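Progress report to Hesex: gripper cell at Birnonby, October

Hi Hajar, here's the October write-up for the Birnonby cell. It's a bit longer than the last one because you asked for more on upkeep and less on plans, so that's how I've weighted it.
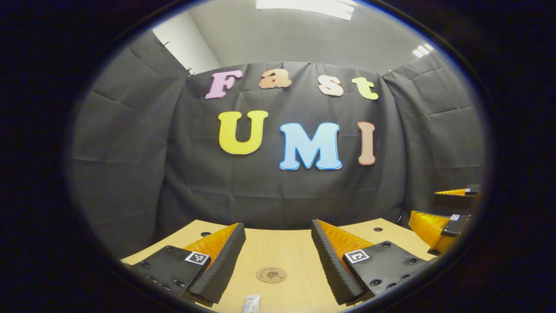 The main thing is that we're back to recording every day, and have been since the second week of the month. You'll remember I was grumbling in September about the orange fingers going soft at the root. I pulled all of them off, flexed each one by hand next to a new one, and binned the two that felt floppy. The rest went back on. The replacements came from Flomier and fitted straight on to the existing plates, so no redrilling, thank goodness.

The pads have been more of a nuisance. The black ridged foam is lovely when it's fresh, but the ridges flatten near the tip where all the pinching goes on, and then flat things like coasters start to slide. I used to change pads when somebody complained. Now I change them every 500 grasps, left and right together, and write it in the log. Old glue has to come off completely or the new pad sits proud on one side and the V isn't even any more. A plastic scraper and a bit of patience does it. I tried a solvent on one spare finger and it left the surface tacky for days, so please don't let anybody talk you into buying more of that!

Markers next. We had a run of sessions where the finger width was jumping about in the data, and I spent far too long blaming the software before I noticed that one of the little squares had a lifted corner. I reprinted the full set on matt stock, stuck them down and checked each one with the gripper open, half shut and shut. The jumping has gone. Helmy (our tracking script, for anyone else reading this) now stops and shouts if it loses a finger marker for more than 30 frames in a row, which would have saved me the best part of a week if I'd put it in sooner.

Screws - yes, I know, I said I'd have a proper routine by now, and I do. Every mounting plate screw gets a dab of removable threadlocker and a line of paint pen across the head. At the start of a shift you look at the lines, and if one's turned you nip it up and note it. Only one has moved so far, on the spare plate.

The enclosure itself got an afternoon of attention. The dark grey fabric had sagged at the back, so I took it down, shook it out and clipped it up again along the top. It still has creases in it. I did think about ironing it, but the tracking is quite happy with a few wrinkles and I'd sooner spend the time elsewhere. The Fast UMI letters have stayed on the backdrop. They're cheerful, and they give us a quick check on which way round a clip is when we're skimming through hundreds of them. What I will say is that nobody should move them mid-batch, so there's now a note on the inside of the cupboard door about that.

I also gave the tabletop a good wipe and a light sand where tape residue had built up.

Now the numbers you wanted. The target for this stage is 4000 usable clips and we're at almost 3,100 of them. I threw out 139 this month, nearly all from before the markers were redone, and I'd rather lose them than have you paying for training on rubbish. At the present rate we'll finish the stage a little before the date in the agreement, with a few days over for the recheck.

Money is fine. Fingers and pads came in under what I'd put down, marker stock was pennies, and the only overspend was carriage, because I ordered in two lots when one would have done. My fault. I'd like to move what's left from consumables into a second set of pads and one more spare plate, if you're all right with that. It doesn't change the total.

Things still open:

The lens cover on the hand-held unit picks up fingerprints terribly. We wipe it before each batch but I want a small hood to keep thumbs off it, and I've got a sketch if not a part yet.

Calibration takes me 25 minutes and it takes everyone else nearer an hour. That's down to my notes, which are dreadful. I'm rewriting them and will get somebody who has never done it to follow them while I keep my mouth shut.

The spare fingers need storing flat. Two of them took a bend from being stood in a mug.

From you, I just need a yes or no on the pads and plate, and a rough idea of when you'd like to visit. Mornings are best - we record from half past nine and I can let you have a go with the gripper before lunch. The next report will have the calibration notes attached, assuming they survive the test.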